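Guides > Table Loom > Lana 320 > Setting up and first warp

Overview Unpacking Warping Weaving Care Spares

SECTION 3: YOUR FIRST WARP ON THE LANA 320

If you have got this far, your loom is built, the beams turn freely and you are itching to put some yarn on it. Good! Warping has a reputation for being fiddly, and the first one will probably take you a whole afternoon, but it is also the part where the cloth starts to exist. Put some music on and enjoy it.

The project used throughout this section is the Clelteretti scarf, a plain weave scarf in a medium wool. It needs one colour for the warp and one for the weft, and it forgives almost everything.

3.1 Before you start

You will need:

- the loom, with the heddle resting in its middle slot
- the warping peg and both clamps (bag C in the box)
- the threading hook
- scissors
- one cone of Jurkico wool, or any smooth yarn of a similar thickness
- a strip of thick paper as wide as the beam and as long as you can manage

Smooth yarn really matters for a first go. Mohair and other fluffy yarns are gorgeous but they cling to their neighbours, and you will spend your evening pulling them apart. Save them for the weft, where they behave beautifully.

Choose a table that doesn't wobble and that you can reach from both ends. Wipe it down first. Any grit on the surface will find its way into the wool, and a rough edge will snag it every single time you walk past.

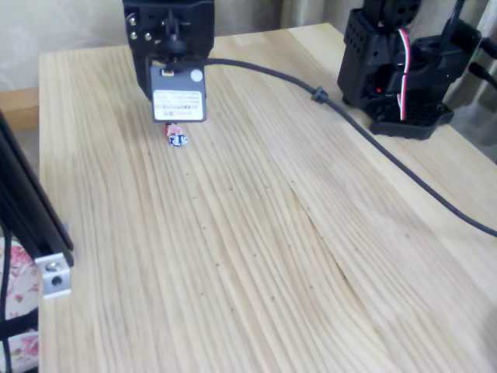 Height is worth a thought too. Most people like the front beam just below the elbow when standing, and a little lower when sitting. If your shoulders creep up towards your ears while you work, the table is too high.

CAUTION: Put a scrap of felt or card under each clamp before you tighten it. Softwood marks very easily.

3.2 Fixing the loom and the peg

1. Set the loom at one end of the table with the back beam facing outwards, so that the back beam hangs just over the edge.

2. Clamp both sides of the loom. Tighten a little on the left, then a little on the right, until neither side shifts when you tug it.

3. Clamp the warping peg at the far end, or to a second table if yours is short. For the Clelteretti scarf the peg should stand 25 cm further away than the length of scarf you want. The extra is used up in tying on and in the bit at the end that can't be woven.

4. Stretch a piece of string from the middle of the back beam to the peg. It should run straight through the middle of the heddle. If it slants, move the peg and leave the loom where it is.
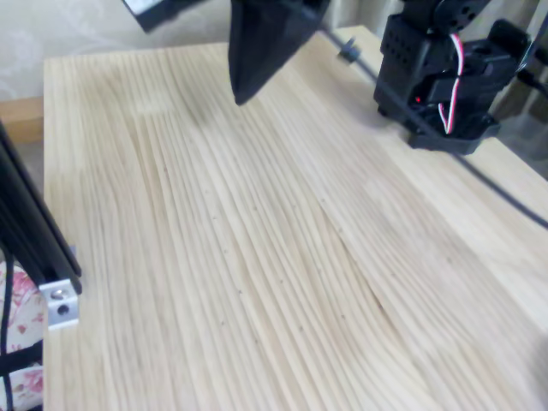
Fig. 3b. Pale wooden tabletop, grain running diagonally.

NOTE: On a table with a strong grain, don't be tempted to line the string up with the pattern in the wood. Grain wanders. Trust the middle of the beam.

3.3 Direct warping

This is the quick method, and it is great fun once you find the rhythm.

1. Tie the end of the yarn to the back apron rod with a double knot. Keep the cone on the floor behind the loom, where it can unwind from the top.

2. Push the threading hook through the first slot you want to use and pull a loop of yarn through. Slots only for now – the holes come later.

3. Walk the loop to the peg and drop it over. Keep it snug but not tight. You want the same gentle pull on each loop, a bit like holding a dog's lead when the dog is being good.

4. Walk back, take the yarn around the apron rod and pull the next loop through the next slot. The yarn goes over the rod one time and under it the next.

5. Carry on across the heddle. Stop after every 20 slots and look for one you have missed. A gap is the work of a moment to fix at this stage and a real nuisance later.

6. When you reach the last slot, cut the yarn and tie it to the apron rod.

CAUTION: Keep children and pets away from the stretched warp. It is hard to see from the side, and it sits at just the right height to trip over or run into.

If you have to stop halfway, tie the working yarn loosely to the side of the loom and leave the loops on the peg. They will be perfectly happy overnight.

3.4 Winding on

1. Tie a piece of scrap yarn firmly around all the loops, a hand's width from the peg.

2. Lift the loops off the peg and cut through the end. Hold on tight!

3. Ask somebody to hold the warp while you turn the back beam. Feed the paper in as you go, so that no layer of yarn touches the one beneath it. 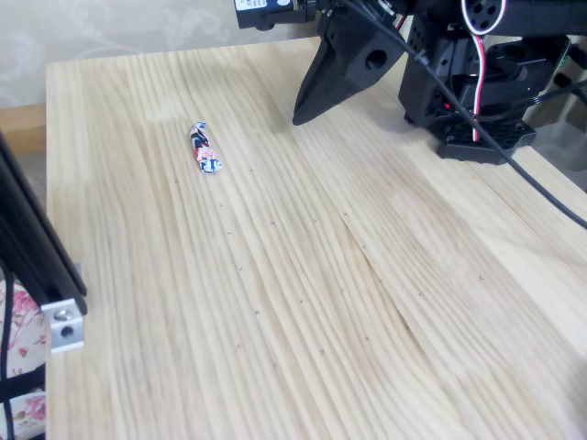 4. Stop when the cut ends hang a little way in front of the heddle. Click the pawl into the ratchet and check that it holds.

5. Take one thread from each slot and move it to the hole beside it. Work from one side to the other, and sit down for this part.

NOTE: If the warp feels slack on one side after winding, the paper has probably slipped. Unwind to the slack place, straighten the paper and wind again. Ankica Vlachou, who wrote the Vasić pattern leaflets, still rewinds one warp in every few, so don't be disheartened.

3.5 Tying on

1. Divide the cut ends into small even bunches, starting in the middle and working outwards.

2. Take each bunch over the front apron rod, split it in two, bring the halves up on either side and tie half a knot.

3. Pat the warp with a flat hand. Tighten any bunch that feels softer than the rest, then finish all the knots with a bow.

You are now ready to weave. Turn to Section 4 for winding the shuttle and the first few rows in scrap yarn.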